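Saturday at the Grevus open house

28 February 2026

I have been waiting for this one since August, when a flyer for the Grevus spring open house showed up on the corkboard at my library with a little cartoon robot holding a sock. A sock! I tore off the tab with the web address, signed up that night, and then spent the winter telling everyone I know that I was going to go watch robots do laundry.

Well, I went, and I'm home with sore feet and a tote bag and I want to get this down before it fades.

Grevus is out in Ulden, past the old seed warehouse, in a long low building that used to be a furniture showroom. You can still tell. There are big front windows and a loading door at the back, and the carpet has those pressed-in squares where the couches stood for years. They've kept a lot of the showroom walls, so the whole place is a string of rooms with no ceilings. Kitchen, hallway, kitchen, living room. I heard a kid ask his dad who lived there, which I thought was a fair question.

Doors opened at ten. I got there early and there was already a line, mostly families, a couple of high school robotics teams in matching shirts, and a man with a folding stool who told me he goes to every open house in the county no matter what it's for. Last week it was a water treatment plant. He said the snacks were better here.

The welcome talk was short, thank goodness. Ambros Bachmann, who runs the hardware side, stood on a step stool and said that the number on everyone's visitor sticker was real and they hadn't skipped any. Mine was 100. He said the group had spent the past year on soft things: towels, clothes, bedding, bags. Hard things like mugs and boxes they feel pretty good about. Soft things still beat them regularly. Then he said to ask anybody in a gray vest anything, and got down.

So I did! I asked a lot of people in gray vests a lot of things.

First stop was the kitchen, where an arm on a rolling base was unloading a dish rack. It was slow, and I mean slow enough that you could go get coffee and come back for the same bowl. But it was so careful about it. It would come in from above, stop, shift over a hair, stop again, and then close. One of the high school kids next to me was narrating under his breath like a golf announcer, and we all got sucked in. When it put the last plate in the cupboard there was real applause. It did miss a spoon. The woman running it just picked up the spoon and started the whole thing over, and we clapped for the spoon too.

The hallway had a door-opening station, which I'll skip because the line was long and I'm not that interested in doors. My apologies to the door people.

There was also a bench run by Grewal, who make the finger pads. They had trays of them in different rubbers and you could press them against denim, silk, terry cloth and a plastic grocery bag to feel which ones grabbed. I stood there much longer than I meant to. The soft pads were terrible on the grocery bag and great on the terry cloth, and there was one with tiny ridges that did all right on everything but wasn't the best at any of it. The guy at the bench said that was the one they sell the most of. They let me keep a pair and they are on my desk now. I keep picking things up with them.

Then I got to the part I came for, which was clothes.

I had assumed this would be robot arms again. Mostly it's people! The way they teach the machines to handle fabric is that a person holds a gripper in each hand, with a camera on it, and does the chore. Fold the shirt, shake out the pillowcase, hang the towel. The grippers record what they see and how they move, and later on a robot with the same kind of gripper learns from that. So you get the human know-how without having to drag a whole robot into a bedroom. I had read a little about this before but watching it is a different thing, because you see right away how much your hands normally know and how much of that goes missing when you only have two pads to pinch with.

Meifang Qiu leads the clothing work and she was giving the demonstration. She's wonderful at it. She talks the entire time, and she tells you when it's going badly. She folded a dish towel first as a warm-up, very crisp, and then held up a sweater and said "okay, now the mean one." Knits are mean, she explained, because they stretch while you're pulling on them, so the place where you're holding and the place where you think you're holding drift apart. They also slump. You lift a sleeve and the rest of it comes along in a heap and won't go back where it was.

Her advice for knits is to forget about edges at first. Everybody goes for an edge or a corner, she said, and with a thick sweater you get one layer and leave the others behind. She likes to gather up a ridge, take hold of the whole ridge, and get the other gripper working across the flat part. Once the bulk of it is under control you can go back and be fussy.

They have a wall of pictures taken by the gripper cameras, and I asked if I could use one on here. Meifang said sure. I picked this because it's a bed and a sweater-type knit and it's exactly the thing she had been talking about.

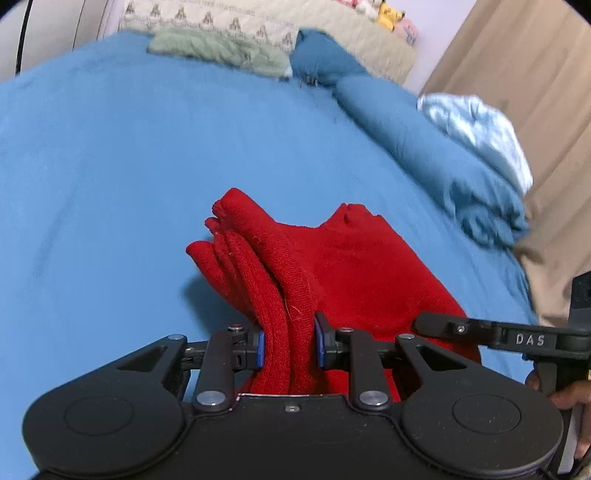
Gripper's-eye view: pinching a ridge of red knit, with the second gripper reaching in from the right.

I love how close you are to the work. You're practically riding on the thing. Look at the blue pads with all that ribbed fabric bunched up between them, and then look at how much sweater (or whatever it is, I can't tell from the folds) is still spread out on the bed waiting its turn. There are even little bits of fuzz stuck to it. And I'm a sucker for the row of bears at the far end of the bed and the plush toys lined up over them. It made me think about how many ordinary bedrooms a robot would have to make sense of before you'd trust it with yours.

Meifang told us their clothing set is up to 1,216 recordings so far, counting the ones where it goes wrong. They keep a lot of the ones where it goes wrong. She said a recording where someone drops a sleeve and then fixes it is worth more to her than a perfect one, since the robot is going to drop plenty of sleeves.

And then we got to try it!! You sign a sheet, they hand you the grippers, and you get a T-shirt and a table. The grippers are lighter than I expected but your forearms notice them pretty fast. You squeeze to close, and you have to trust the pads, because your instinct is to squeeze like you're hanging off a cliff. My first attempt looked like I had thrown the shirt at the table from across the room. On the second I got the sleeves in. By the fourth I had a thing you could call a rectangle if you were being kind, and the girl behind me in line, who was maybe nine, was kind. Then she took her turn and folded hers in one go and I went to get a cookie.

The robot's own try at folding was at the end of the day. They gave it a T-shirt, flat on the table, and it did the first half beautifully – one sleeve, other sleeve, and a small tug to straighten the hem that made the whole crowd go "ohhh." Then it picked up the bottom, lost one side, and stood there holding the other side up in the air for a long moment. Meifang let it be. It put the shirt down, came back in from a little farther over, and got it. I have watched professional sports with less tension. They did not try the sweater, and when somebody asked, she laughed and said to come back next year.

Some odds and ends in case you want to go to the next one:

Parking is free but the lot fills up, and the overflow is the gravel patch behind Dilletti, the tile place. Wear real shoes.

Bring a sweater of your own, because the back half of the building is freezing. I ended up buying a Grevus hoodie, which I suppose is how they get you.

Kids can do the gripper station if a grown-up signs for them. There were 2 tables running while I was there and the wait wasn't bad after lunch.

The talk about batteries in the side room was over my head, but the people coming out of it looked thrilled.

The man with the folding stool was right about the snacks. The lemon bars went first.

I came home and folded a basket of laundry on the bed and caught myself trying to do it with just my thumbs and first fingers. It took forever. I'm going to try the ridge trick on my big green cardigan tomorrow, and if any of you have been to an open house like this near you, please tell me where, I would drive a long way.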